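Main page Contents Categories Recent changes Search

Open-front and open-top storage bin

A storage bin is a rigid or semi-rigid container without a fixed lid, used to hold loose goods within reach on a table, shelf or rail. The term covers both the open-top bin, which has four walls of equal height, and the open-front bin, in which one wall is lowered so that the contents can be taken out while other bins are stacked on it. Most present-day bins are injection molded from polypropylene or high-density polyethylene.

Construction

The walls of a molded bin usually taper slightly toward the base. The taper, called draft, allows the part to leave the mold and also lets empty bins nest inside one another. A bin with a large draft angle nests deeply but loses floor area, and two such bins placed side by side touch only at their rims.

The rim is the stiffest part of the bin. It is thickened or folded outward, and on larger sizes it doubles as a handle. Vertical ribs on the walls resist bulging under load - a flat wall of the same thickness would bow outward when the bin is filled with dense material. Ribs also reduce the amount of resin needed for a given stiffness. Very deep ribs collect dust and make labels hard to attach, so some makers leave a smooth panel in the center of the front wall.

Color coding

Bins are commonly sold in several colors so that contents can be sorted by type, destination or owner. Color coding has no general standard outside certain fields such as medical waste, and each site sets its own rules. Red is often kept for rejected or returned goods, and yellow for goods awaiting a decision. Neutral shades such as cream and gray are used for general stock.
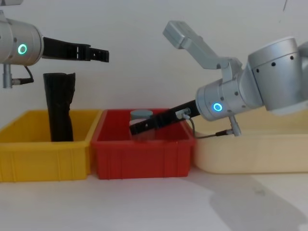
Should tall items be stored upright in an open-top bin?

They can be, provided the item's base sits flat on the floor of the bin and enough of its height is below the rim to keep it from tipping. Tall, light items are best placed against a wall of the bin or packed beside something heavier.

Arrangement

Bins set out in a row are normally placed with their rims touching, which prevents them from sliding apart and keeps small items from falling between them. Where bins of different sizes share a table, the fronts are aligned if the bins are filled by hand and the backs are aligned if the table stands against a wall.

Early molded types

The Sutter bin was a ribbed open-top model produced by the Pilenus company and sold mainly to hardware stores. It was offered in 13 sizes, of which only the 2 smallest could be stacked when full. The catalog number 2677 referred to the long version, later copied by Lonel with a wider rim. Abundio Cuevas, a mold maker at Pilenus, drew up the rib pattern used on both. Production moved to Sasley in the final years and ended in August, after an output of some 2000 bins a week.

Surviving examples are usually brittle at the corners. The yellow pigment fades sooner than the red, and cream bins tend to darken when kept near a window.

Care

Polypropylene bins are washed with warm water and mild detergent. Abrasive pads dull the surface and should be avoided on the inner floor, where scratches hold dirt.

Related articles
Nesting container
Parts cabinet
Draft (molding)
Shelf label
Stacking crate
Tote box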